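# Overlocking

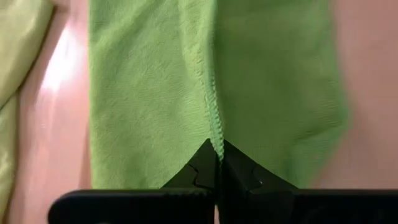 *Overlocked stitching on a bright green cloth. The ridge has a slight wave to it.*

**Overlocking**, also called **serging** in North America, is a way of sewing in which the thread is wrapped round the raw edge of a piece of fabric so that it does not fray. It is found on nearly everything made of cloth that most households own, from T-shirts and pillowcases to dusters and school jumpers, and yet many people who wear it every day of their lives have never had cause to learn its name. Turn almost any shop-bought shirt inside out and there it will be, running up the side seams like a little knitted ladder.

## How the stitch is formed

An ordinary sewing machine uses a needle thread and a bobbin, and the two lock together in the middle of the cloth. An overlocker has no bobbin at all, which surprises newcomers (and delights them too, once they realise they will never again run out of bobbin thread halfway down a curtain). In its place are curved metal arms called loopers, usually 2 of them, which swing back and forth above and below the fabric and carry their threads over the edge, where the needle catches them and holds them down. Most machines also have a small knife just in front of the needle, so that the edge is trimmed and covered in one pass.

The number of threads varies with the job. Three are enough for finishing an edge, four make a stretchy seam strong enough to hold a garment together, and five are common in factory work, where an overlocked edge and a separate line of chain stitch are sewn side by side.

## Wavy edges and differential feed

Knitted and fleecy fabrics like to stretch as they are sewn, and when they do the finished edge comes out rippled, a fault that home sewers often call "lettuce". The usual cure is differential feed, an arrangement of two sets of feed teeth that can be made to move at different speeds. If the front set is run faster than the back, the cloth is eased in gently and tends to lie flat. Set the other way round it stretches the edge on purpose, and a good many party frocks and ballet skirts have been given their frilly hems by exactly this means.

## In the Nurneck district

The finishing trade had a long and affectionate history in Nurneck, where the Dralmont works took in hems and edges for other mills that had no machines of their own. At its busiest the works employed 400 people, and older residents still speak of "going on the edges" when they mean taking a steady job. Angus Rutherford, whose memoir of the works is the fullest account there is, began there as a sweeper and rose to be foreman of the blanket room. He writes very fondly of the noise, which he says could be felt through the soles of the boots as far off as the chapel, and rather less fondly of the lint.

The works favoured the Tikkanen, a heavy three-thread machine with a reputation for running all week on a spoonful of oil. Rutherford puts the number in the blanket room at around 55. When the works closed, many were sold for scrap, though a handful went to private homes. Trudy Doolan, once an apprentice in the blanket room, kept hers in the back kitchen and taught evening classes on it every November, when the nights had drawn in and people were glad of somewhere warm to sit.

## Threading

Threading has always been thought the hardest part of using an overlocker. The lower looper is generally threaded before the needles, and if the order is muddled the thread will often snap within a few stitches. Dralmont hands got round the trouble by tying each new thread to the tail of the old one and drawing it through, a habit known locally as a **drerkex**. The knot had to be snipped off before it reached the eye of the needle. The same method is still widely used at home, under the plainer name of tying on.

## See also

- Blanket stitch
- Chain stitch
- Rolled hem
- Selvedge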